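I have belonged to the parish at Pomthorpe for 35 years, and in that time I have sat through a great many conversations about whether the church should be locked during the day. I have changed my mind twice. I am writing now because the question is back again, and because I think the people who want the door bolted at all hours except service times are kind, sensible people who are making a mistake.

Let me be fair to them first. In October someone took the wall safe from the vestry and broke a pane in the side door getting out. The repairs and the new safe came to £3085, and for a congregation that puts 42 people in the pews on a good morning that is a painful sum. Saimi Rantala, who has looked after the altar linen for longer than I have known her, found the damage when she came in with the clean cloths, and she was badly shaken. When Saimi tells me that she no longer likes being in the building by herself, I don't have an answer for her, and I'd be ashamed to wave her worry away with a line about trusting in providence.

But I keep coming back to who uses the place when the rest of us aren't there. We have had a visitors' book by the font for years, and I do recommend reading it, all of it, with a cup of tea and a handkerchief (I needed both). There are walkers who came in out of the rain, of course, and people looking for great-grandparents. Then there are the others. "Sat here after the hospital." "First time in a church since Mum." One simply says "thank you for being open", with no name, and whoever wrote it pressed so hard that the words have gone through to the next page. I can't imagine any of those people ringing a number on a noticeboard to ask for the key.

My friend Anneli Kauppinen, a Methodist and therefore used to putting up with me, says that a church can be just as welcoming with good notices and a warm hall, and that I am being sentimental about a door. She may be right about the sentiment. I do love that door, which sticks in wet weather and has to be shouldered like a cow. Still, I think there is a real difference between being invited to something and being let in. Our hall is for being invited: the lunch club, the toddlers, the bereavement group. All of it is good, and all of it asks you to turn up at a certain hour and be spoken to. Some griefs can't manage that yet.
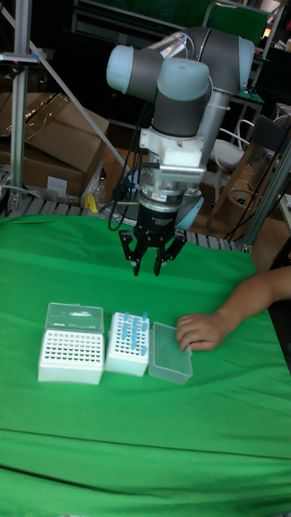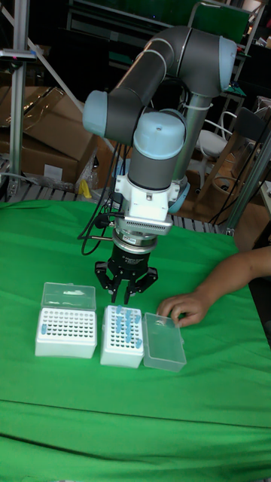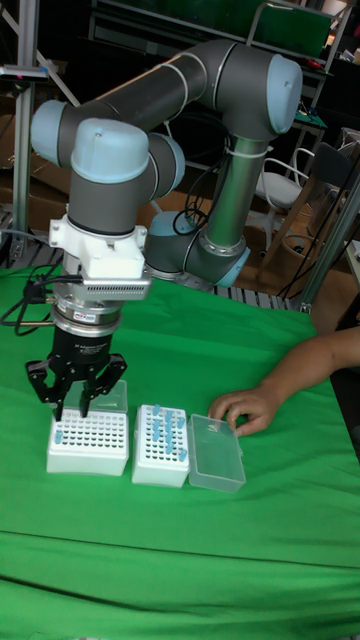 What would I do, then? I'd move everything worth stealing out of the building, to begin with. The good silver could go to the bank and come home for Easter and Christmas, and the collection could be carried out the same morning it is given. I'd have two of us in the church together whenever there is work to be done, so that Saimi is never alone with the linen cupboard and her own footsteps. I have already put my name down, and so has Oona Salminen — she says she can do her marking in a pew as well as anywhere, provided somebody sees to the heater.

I would also ask the younger families, and ask them properly, over a meal, before anything is settled. We older ones have a habit of deciding what the church can bear and then announcing it with the hymn numbers.

There will be another theft some day, I expect. Candlesticks, perhaps, or the lead, which a locked door has never done much to protect. I would be sorry and cross, and I would put my hand in my pocket again, as we all did this time. I'd still want the latch off when morning prayer is done, and the lamp left on at the back by the book.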